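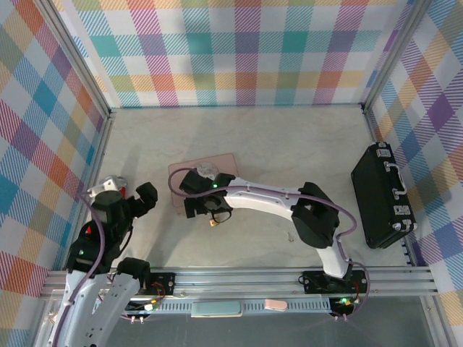
Robot arms are a lot like your own arm, sort of. You have a shoulder, an elbow and a wrist, and they bend one after the other so your hand ends up where you want it. A robot arm has joints too, places where one hard part meets the next and a motor turns them. Look at the two white arms at the Prelunley open day. The one on the right goes up, bends over at a big black elbow, then reaches a long way out flat so its gripper is right above the pinkish board. Purple cable running back along it! Cables carry stuff like power and messages. No messages, no moving.

OK so. Open day. Quick version for everyone in Room 2 who missed the bus, and for the little ones reading this with a grown-up.

We went to Prelunley, in Flaststead, in May. 49 kids plus teachers. Hala Bouazza met us at the door and gave out stickers. Then straight in to see the arms.

What is a gripper?

It's the hand. Not five fingers like yours. Two. They slide together to pinch and slide apart to let go. Try it: use just your thumb and one finger and pick up a pencil. Easy. Now a coin off a flat table. Harder! Now try doing up a button with only those two fingers. See?

Anel Steyn works with the arms and she said small things are the tricky ones. A big box, fine, lots of places to grab. A little thing can slip or spin around, or you miss it completly.

How does a robot see?

Some robots have a camera way up high or off to the side, looking at the whole table. Some have one down by the wrist, so it goes wherever the hand goes. The side camera is like you standing back to look at a puzzle. The wrist camera is like putting your nose right up to one piece. Both are useful. From far away you can't see little stuff so well, from close up you can't see what's next to you.

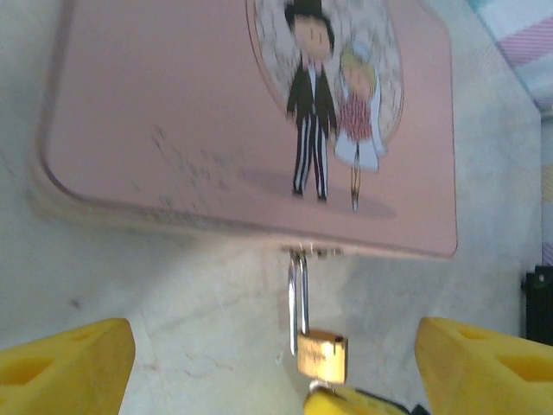
Very close up! A brass padlock on a pink box, between two yellow fingers.

Padlocks are a good puzzle for a robot. The curvy metal part at the top is called the shackle. It goes through a loop on the box called a hasp. The padlock can swing, so if you bump it, it's not where it was a second ago. You fix that without thinking. A robot has to look again and work out the new spot.

Does it get tired?

Lwazi Mabuza asked this one. No. But parts wear out and motors can get warm, so people check them. Somebody wrote down 219 tries in one notebook, Anel told us, and plenty of those were misses. Misses are OK. You look at what went wrong and change something.

Words to know

Joint: a place that bends or turns
Gripper: the robot's hand
Shackle: the curved bar on a padlock
Sensor: a part that notices things, like light or a push

Try it at home

Socks on both hands. Open a lunch box. Then close one eye and do it agian. Write down what was hardest and bring it to Ms. Kadlec, she's putting them up in the hall by the coat hooks.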